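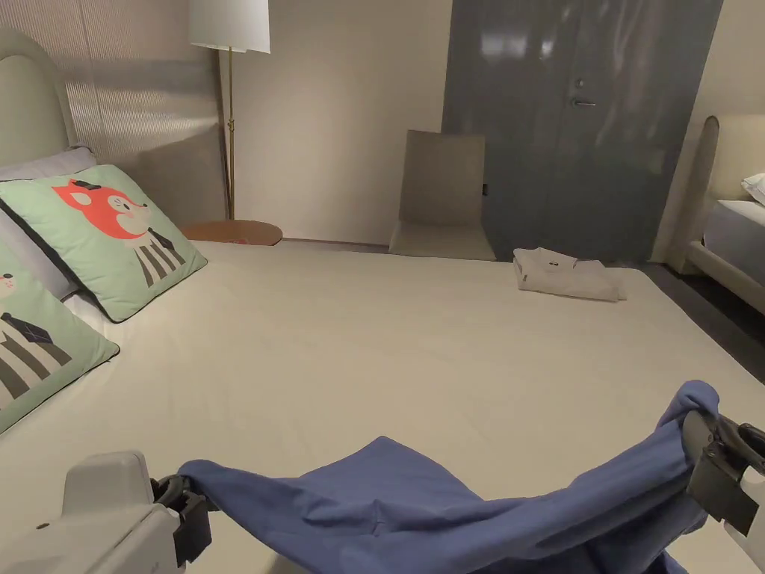

Re: Layering under the Malura shell, late season

On the backcountry list, a member wrote:

> Picked up the Malura shell at the end of summer and I'm trying to
> sort out what goes under it for a January cow elk tag. Plan is a
> light merino next to skin, the Stimano grid fleece over that, and
> then a puffy in the pack for glassing. My brother-in-law says the
> fleece is dead weight and I should just wear two merinos. Pack is
> already at 32 pounds without water. Is he right? Also, does anybody
> wash merino in camp or do you just live with it?

Your brother-in-law is half right, and I would keep that from him as long as possible.

I ran two merinos and no fleece for three seasons. It works fine while you're moving. The trouble starts when you sit down on a north-facing bench at first light and stay there until the elk do something, and in my experience the elk have read the same regulations you have and are in no hurry. Two thin wool layers hold sweat longer than one wool and one fleece, so you end up reaching for the puffy early, and then you've got a damp puffy for the rest of the trip.

What I carry now is one midweight merino crew, the Lolberg vest (not the jacket - sleeves under a shell make me feel like a toddler in a snowsuit), and the puffy. The vest is not pretty. It has a chest pocket that fits exactly one granola bar, and that bar will be powder by noon. But I can hike uphill in it with the shell off and not cook.

If you already own the Stimano, take it. I wouldn't spend money to replace a fleece that fits. The hood on mine bunches up behind the neck under a pack strap, so try it on loaded before you go. Walk up and down the stairs a few times. Your family will have opinions.

As to the 32 pounds, there's your real problem, and the fleece didn't cause it. Lay everything out on the floor and be rude to it. The first time I did this I found a second headlamp, a third knife and a roll of flagging tape, 500 feet of it, enough to gift wrap the drainage.

On washing: no, not in January. I tried it once out of the Mbeki trailhead and had a shirt I could have used as a cutting board. Bring a second base layer, sleep in the dry one, and put it on in the morning if the first one is past saving. At home I wash cold, inside out, and dry flat. Never on a hanger, or the shoulders grow little horns.

One more thing on the shell. The pit zips are stiff when new. Rub a candle stub along the teeth - did mine last fall and can now work them with gloves on, most of the time.

Good luck with the tag. Report back, especially if it goes badly.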